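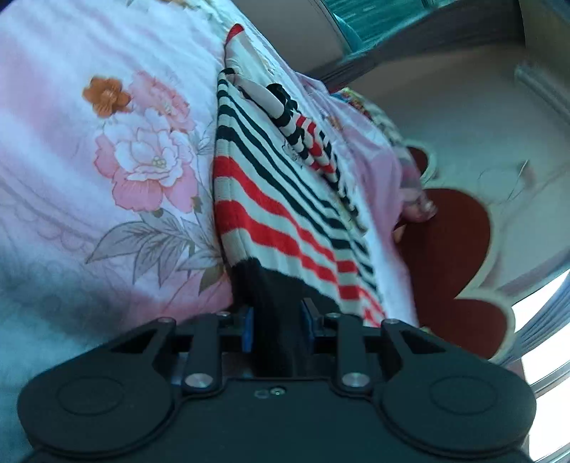 Ticket 126 – Home wind turbine, no export to grid, inverter drops out in gusts

Status: closed, see last entry
Opened: August 21, 2021
Site: Conby, small farm, single turbine on a tilt-up tower
Equipment: Gremis turbine, Oto grid-tie inverter, Bitar diversion load controller
Priority: normal, bumped to high after entry 4

Reported problem

Turbine spins fine, inverter display comes on, runs a while, then goes to fault and sits there. Customer says export meter has hardly moved since June. Light wind is OK. Anything gusty and it trips. Restarts on its own after the wait period, trips again. Wants to know if the inverter is junk before paying for a crane or anything like that.

Note – no crane needed, tower tilts down. Told them so.

Entry 1

Phone call. Got the fault code off the display, 67. On this model that's DC input over voltage. So the turbine side is going too high before the inverter can load it down, or the diversion controller isn't catching it.

Asked for:
- photo of the inverter settings screen
- firmware version from the info menu
- does the dump load get warm when the turbine's really going
- any work done on the site lately, by anybody

Answers came back same day except the dump load one. Firmware is old but not ancient. Only work done was a new breaker in the barn panel in June, by a local electrician. Noted. The timing is suspicious, but an AC breaker shouldn't cause a DC fault. Parking it.

Entry 2

Settings screen came through. Power curve is set to the factory default, not the Gremis table. Default curve starts loading way too late for this rotor. Turbine gets up to speed with nothing holding it back, volts go up, inverter bails.

Sent the correct table and the steps:
1. Brake the turbine with the stop switch. Wait till the rotor is barely moving.
2. Open the AC breaker, then the DC disconnect. In that order.
3. Wait for the display to go dark. Give it the full wait in the manual, the capacitors hold a charge.
4. Close DC only, go to Setup, Curve, Custom.
5. Type in the table. Save after every page or it dumps what you typed.
6. Close AC, let it sync, then release the stop switch.

Customer got stuck at step 4, because with the rotor stopped there's no DC to power the display. My mistake. On this version the screen runs off the AC side. Corrected step 4: close AC only, leave DC open, then do the curve. Step 6 becomes close DC, let it sync, release the stop switch. Fixed the template too so the next ticket doesnt get the same bad steps.

Entry 3

Curve is in. Light wind all day, no faults, export reading up a bit. Asked customer to leave it and report after the next windy spell. Not closing yet.

Entry 4

Windy night. Tripped again, same code. Fewer times than before but still tripping. So the curve was wrong but it wasn't the whole thing.

Customer also says the lights in the barn go noticeably bright and then dim when the turbine is putting out. Did not mention that before. Bumped priority. Told them to put the stop switch on, open both disconnects and leave it off until we've looked. Bright then dim lights could be a loose neutral, and that's not a wait-and-see item.

Also told them to call the electric utility if they see the same thing in the house with the turbine off. They checked, house is fine, barn only.

Entry 5

Local electrician back out at the customer's request. Found the neutral in the barn subpanel under-tightened, from the June work. Lug was discolored. Cut back, re-terminated, torqued. Checked the rest of the lugs while the cover was off, all OK.

This explains the lights. Might explain part of the dropouts as well: if AC voltage wanders out of window the inverter disconnects from grid, and once it disconnects the turbine is unloaded and DC shoots up. Display only shows the last fault, so you'd see 67 and never see the AC one in front of it.

Asked for the full event log and not just the front screen. Menu is Info, Log, then hold down the right arrow. It's not in the printed manual.

Entry 6

Log received, typed out by hand by the customer, much appreciated. 28 events on the list, which is as many as this model stores. Pattern is what I figured for most of it. AC voltage fault, then 67 right behind it. But there are a couple of 67s with nothing before them. Those are real DC side trips. So the Bitar controller isn't doing its job when the inverter drops out.

Still no answer on the dump load. Asked again.

Entry 7

Dump load answer: never warm, ever. Customer thought that was good.

It should get hot any time the inverter isn't taking power and there's wind. Cold means no current getting there. Possibilities, cheapest first:
- fuse between controller and load
- controller trip point set too high
- open resistor
- bad controller

Instructions sent. Turbine on stop, DC disconnect open, meter across the controller input to prove it's dead before touching any of it. Pull the fuse, check continuity. Then disconnect one leg of the resistor bank and read resistance across it, compare with the label on the bank.

Do not test the fuse in place. Get a misleading reading through the rest of the circuit.

Entry 8

Fuse good. Resistor bank matches its label. So it's the setting or the controller.

Trip point on the Bitar is a dial under the cover plus a jumper for range. Customer sent a description: jumper is in the high range position. High range is for a different system voltage altogether. With it there the controller would never kick in before the inverter faults. Looks like it shipped that way, and whoever did the install didn't move it.

Told them: power off, move the jumper to low, set the dial to the mark given in the Gremis install sheet. Then a test before putting it all back in service.

Test procedure sent:
1. Moderate wind only. Not a gusty day.
2. AC breaker open, DC disconnect closed, so the inverter can't export.
3. Release stop switch and watch the controller light.
4. Light should go from green to amber, and the load should start warming. Don't put a hand on it, hold it near.
5. If volts climb past the inverter limit on the meter and the light is still green, stop switch on right away and call.

Entry 9

Test done. Light went amber, load warmed up, DC voltage leveled off well under the limit. Stop switch, everything reset, AC breaker closed, back to normal running.

Customer asks if they should update the inverter firmware while they're at it. Said no, not right now. Changed enough things already, want to see this run with only these changes. Can do it later if there's a reason.

Also asked about lost production and who pays. Not a support question, passed it to the warranty desk with copies of the log. Jumper and curve were both install items, the barn neutral isn't ours. Didn't promise anything.

Entry 10

Wind came through again, stronger than last time going by what the customer says. 2 events in the log, both short grid disconnects, and no 67 after either one. Dump load took it both times. Asked the utility side of it, customer says the neighbors' clocks were blinking so those were real grid blips. Inverter did what it's meant to.

Barn lights steady.

Entry 11

Small follow-up. Customer hears a humming near the dump load when it's on, wants to know if that's normal. Yes, the controller switches the load fast and the resistor wires sing a bit. If it turns into a rattle, check the mounting screws with the power off. Keep anything that burns well clear of it – they had feed sacks stacked next to the bank, which was fine when it never got warm and isn't now. Asked them to move the sacks, confirmed moved.

Resolution

Cause 1: inverter on default power curve, Gremis table not loaded. Fixed.
Cause 2: loose neutral in barn subpanel, AC voltage out of window. Fixed by customer's electrician.
Cause 3: Bitar range jumper in high position, diversion load never came on. Fixed.

No parts replaced. Inverter stays.

For whoever picks up the next one of these

Get the whole event log first, not the front screen code. Would of saved a good four entries here. If it's code 67 on an Oto with a Bitar behind it, ask about the dump load and keep asking till you get an answer. And ask about lights flickering or going bright in any building on the same panel, customers don't connect it to the turbine and won't bring it up.

Settings sheet in the install pack doesn't mention the jumper at all. Sent a note to the docs people asking for a line to be added. No reply yet, will chase.

Closed with customer's OK. Reopen under the same number if 67 comes back.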